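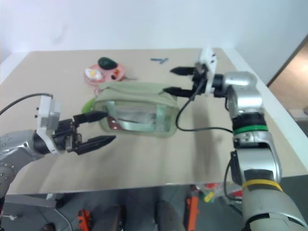

Two arms, one green zippered pouch, fingers open on both sides.

Fixing a one-sided slip in two-arm bag handling
Posted 2018-06-04 by Helmut Hagedorn, Bedport

I love two-arm work. It is the most fun you can have with a pair of grippers, and it goes wrong in ways a single arm never will! The fault I get the most mail about is the one-sided slip: both grippers close on a soft bag, the lift begins, and one side lets go while the other keeps pulling. The controller still thinks it has two grips, so the arms carry on with the motion and whatever was in the bag ends up on the table.

We chased this one for most of a spring on our Mornine controller, and I'm happy to say it can be fixed in an afternoon once you know where to look.

What you need
The arm logs, a soft bag you don't mind wearing out, and the speed limit set to 100 mm/s. Keep one hand near the stop button and everybody else's hands off the table.

Step 1. Read the log before you touch anything
Find the failed lift and plot finger width for both grippers. A healthy grip goes flat after closing. On a slip you'll see one line creep toward zero while the other holds steady. Our log had 2,603 lines for a single failed lift, so filter by gripper first.

Step 2. Check the closing order
In our case the left gripper closed 121 ms ahead of the right. That sounds like nothing, but a soft bag moves when it is pinched, and the second gripper was arriving at a spot where there was almost no cloth left. Make both arms wait for a shared "in position" signal, then close together.

Step 3. Look at your cables
Run both wrists slowly through the whole lift with the grippers empty and watch the cable loops. A loop that catches can tug a wrist off line at just the wrong moment. Ours needed a little more slack on one side - a five-minute job that I had put off for weeks. 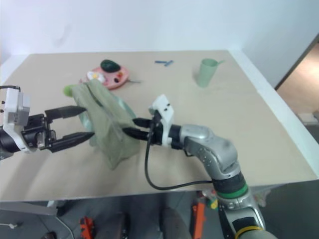 Can I just turn up the grip force?
You can, but it hides the timing fault and wears out the finger pads, so fix the closing order first.

Step 4. Add a slip stop
This is my favorite part. Compare finger width now with finger width at the end of closing. If either side changes by more than the limit you set, stop BOTH arms. Do not let the good side finish its move, and do not open it automatically either. Hold still, raise the alarm and let a person decide. We use the alarm block from the Emero library, but any latched stop will do.

Step 5. Test it by making it fail
Press the stop button once to be sure it works. Then run a lift with one gripper set to miss the cloth on purpose. Both arms should freeze. Swap sides and try again. Once that works, run 500 normal lifts at low speed and save every log.

If you're on the older Sandhu firmware, the width reading is only refreshed after a move ends, so Step 4 won't catch anything until you update.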